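# Journée portes ouvertes en robotique : un enfant de 5 ans va-t-il s'ennuyer ?

**brondus_papa**, 10/09/2023

Bonjour, on nous propose la visite de l'atelier Tindora en novembre. Le dépliant promet une « démonstration de manipulation bimanuelle », ce qui chez moi s'appelle débarrasser la table. Quelqu'un y est allé ? Est-ce qu'on voit vraiment des robots ou seulement des diapos ? Et pour se garer ?

---

**Kirsty Tosh**

Oui, venez, c'est super. Parking gratuit derrière chez Sidex.

---

**Bình Hoàng**

J'y étais l'an dernier. Comptez une bonne demi-heure de discours avant la première articulation qui bouge. Le café est tiède, le directeur beaucoup moins.

La partie intéressante est au fond, salle 357, et elle se passe surtout sur écran : on vous montre le simulateur avant la machine. Deux mains gris foncé, un plateau bleu, un petit cylindre rouge, un récipient jaune, et vous regardez ça comme un penalty. 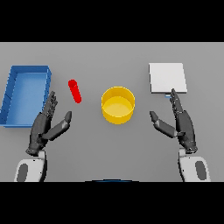

Demandez à prendre les commandes, ils disent oui si on insiste. J'ai mis un temps indécent à attraper un objet que ma nièce aurait déjà avalé. Pour un enfant de cet âge, visez le créneau du matin, l'après-midi c'est questions techniques et messieurs qui lèvent le doigt pour raconter leur carrière.

Le parking Sidex est fermé le week-end, contrairement à ce qui est dit plus haut. Prenez le bus 803, arrêt Song.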